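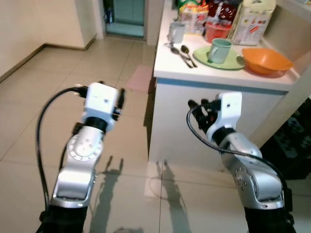
Beige tiles, a white counter and a small pink mat.

Print this article
E-mail this article

The white counter

By Kaisu Niskanen

05/06/2021

When my husband and I bought the flat in Komlow, the kitchen had two metres of brown worktop and a table that nobody could pass when somebody was sitting at it. We ate there for 4 years. I learned to cook with my elbows close to my body, and our guests learned to stand in the hall with their plates.

I am writing this because many readers have asked me about kitchens without wall cupboards, and whether one can really live with only a counter. I can answer for one household only, my own. But I have also visited a few others for this article, and I have asked the people there what they do on the surface and what they have stopped doing.

Reijo Harju, a joiner from Miettinen, made our plan. He began with the floor. He told me that most people choose the cupboards first and then look for tiles which do not quarrel with them, and he finds this the wrong order. The floor is the largest thing you will buy. We took large tiles in light beige with very thin grout lines, and we laid them on the diagonal. This cost us more in cutting, and my husband complained of it until December. I like how the lines lead your eye to the door. The glossy surface gives back the daylight from every side, and on a dark morning I am grateful for it. I am less grateful when I wash it, for every drop that dries leaves its ring.

The baseboard is dark. In the first drawing it was the same cream as the wall, and Reijo crossed it out with his pencil without saying anything. A mop leaves its mark on a pale baseboard in one week.

The little mat was my own idea. It is pale pink, it was cheap, and it lies near the corner of the counter where I stand in my socks. Rhys Pearce, who edits these pages, has advised me twice to buy a bigger one. I don't want a bigger one. A big mat must be lifted to be cleaned under, and a small one goes over the arm.
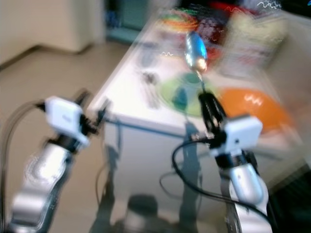

How much a person needs on a table is a question I have carried with me since childhood, when my grandmother set out everything she owned for a bowl of porridge. In our first months here I did the same with the new surface. There was the bread bin, the radio, the scales and a tray for letters, and after a short time I was again cooking with my elbows close. Now the rule in our house is that a thing may stay out if it is used every day, and a colour helps me to decide. On a white top a light green plate with something teal-blue standing on it looks like a choice somebody has made, while the same two things on our old brown worktop would look like washing-up. I keep fewer metal spoons also. One good spoon with a rounded bowl is enough for tasting, for stirring the coffee and for taking jam from the jar, if you wash it in between.

Paavo Tuominen lives on the floor above us and has the same room in mirror image. He kept his wall cupboards and thinks I am foolish. When I went up to see him he opened all the doors to show me, and I must admit it was very well ordered. But he prepares his fish on a board across the sink, for the worktop below the cupboards is full of things that had no place in the cupboards. We talked about this for a long time and neither of us changed opinion.

Shigeru Kudo has another answer. He rents a narrow kitchen behind the Ondeck rowing club and stores his pans in a chest from Vatport, under the window, with a cushion on the lid. It is a good seat. The trouble comes when he wants a pan and somebody is sitting.

About the money I will be open. The counter with fitting was 2519 euros, and the floor was 2788. I had expected these two numbers the other way round. Reijo offered a thinner top that would have saved us up to a fifth, and I said no, because I roll dough and I lean heavily.

White does stain. Turmeric is the worst, then beetroot, then tea if you leave the cup overnight. I use warm water and soap first, and a paste of baking soda when this does not help. I don't use anything stronger, on Reijo's advice. There are two yellow marks near the wall that have been there since our first curry, and I put the fruit bowl over them when my mother comes.

Print this article
E-mail this article
Shares: 4
Comments: 2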